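Berkari opens Disthorpe workshop for teaching robots by hand

Disthorpe, March – Berkari, which makes software for small robot arms, has opened a workshop in Disthorpe where people can teach a robot a task by doing the task themselves. Staff and visitors pick up a hand-held gripper, carry out the job a number of times, and the recordings are used to train an arm fitted with the same kind of fingers.

The workshop takes up one floor of the former Zalewska building and has six work tables. Two of them are set aside for remote control, where the operator sits at a desk and moves the arm with a pair of handles. The rest are for hand-held work. The first set of tasks covers light household and shop jobs, among them moving potted plants, folding cloths, sorting cutlery and putting lids on tubs.

"Most of the people we want to learn from have never written a line of code," said Anouk Stevens, managing director of Berkari. "They know how to pack a box or set a plant down without spilling the soil. We give them a gripper and they show us."

The hand-held gripper, called the Gradon, has two fingers with textured pads on their inner faces. The person holding it opens and closes the fingers while a camera on the tool records the work from the hand's point of view.
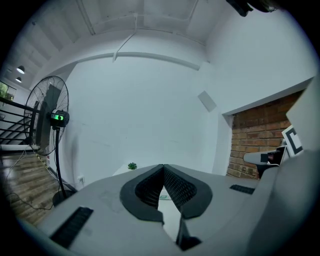 The two fingers of the hand-held gripper, with a small succulent on the table beyond. Photo: Berkari

A new demonstrator is given 90 minutes of training before recording starts. Ruben Leemans, who runs the training, said the main thing people have to learn is pace.

"They rush at first, or they go very slowly and stop halfway to think," he said. "Both make poor recordings. We ask them to work as they would at home, and to do the whole job again if they drop something. We keep the drops as well, but they are labelled separately."

Recordings are checked by a second person before they are used. Those with a blocked view or a missing start are taken out. The arm is then tried on the same task, with the objects moved to new places on the table, and more recordings are made where it does badly.

Remote control is kept for jobs where the reach of the arm matters, such as placing items at the back of a shelf. Vicente Ulloa, head of engineering, said the two methods would be used side by side.

"Hand-held work is quicker to set up," he said. "With remote control you know from the start that the arm can make the movement. We need both kinds of data for the harder tasks."

Local firms can book a table for half a day or longer and bring their own objects. Sessions for the public will be held every Thursday from 6 pm, and places must be booked in advance. No experience is needed.

Press contact: Wilma Van Hecke, Berkari press office, Disthorpe
Table bookings: Dirk Jacobs, workshop manager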